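# Practice towers, open-side

Sold by Bronby, packed one to a box, and heavier than you think. Bend your knees.

A practice tower is a retired office desktop that has given up on being useful and gone into teaching. You lay it on its side, take the panel off, and let people pull things out of it and put them back until they stop being afraid of the little click. We've sold these to repair courses, school shops and one retired dentist who wanted a hobby with fewer patients in it.

We used to sell brand-new demo boards bolted to a sheet of clear plastic. They looked terrific and taught very little. A real case has walls, sharp corners and a cable lying right where your thumb needs to go, and a student who learned on the clear plastic went home, opened a real computer and phoned us.

## What you get

- One desktop computer tower, used, side panel off
- Motherboard with processor and socket
- Memory modules (matched if we had a match)
- Power supply, for removal practice only
- A bag of screws, with a few extra, most of which fit

No operating system, no monitor, no keyboard. It won't run anything. Please don't plug it in to check.

## Grades

**Baudry grade.** All the clips work and every slot will take its part. The outside may have old asset stickers, or the ghost of one. This is the grade to get for beginners, who should be able to trust that when something won't seat, it's them.

**Boltness grade.** Cheaper. Something is stiff, bent or missing, and we don't say what. Sieglinde Kettler, who grades them, feels that finding out is the lesson. She also writes the little card in the box, which says "Look again" and nothing more.

**Zestura bundle.** 10 towers, mixed grades, on a pallet. You will need somewhere to put a pallet. People forget this part.

## Memory, again and again

Memory is what gets practiced most and what wears out first. Open the clips, line up the notch, press one end and then the other. It takes more push than a polite person wants to use. We rate the slots for 400 insertions, a figure we got from Knut Kohlhase sitting at a bench with a tally counter and the radio on. He says the slot was still fine when he quit. His thumbs were the limit.

Models vary from batch to batch, and so do the board layouts. If your class has to have identical machines, write to us before you order and we'll tell you whether we have them. In October we usually don't.

Inside the case, and closer in on a board:

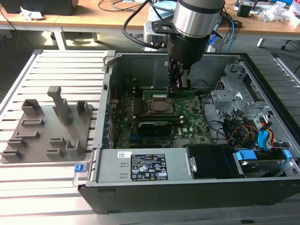
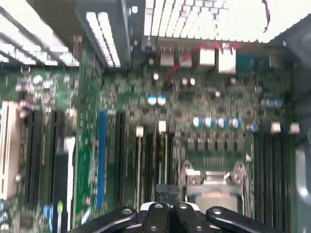

## Shipping and returns

Allow 3 weeks for single towers, longer for the pallet. We pack the side panel separately when there is one. A tower can come back within 2 months if it arrived in worse shape than its grade allows. With Boltness grade this is a hard argument to win, but Sieglinde will hear you out.

Spare memory modules are sold by the handful. Knut has large hands, so ask for him. Replacement clips are out of stock and have been for a while - if you snap one, tape is not a fix, though we've seen some handsome attempts. Dust is included at no charge in both grades. Blow it out outdoors.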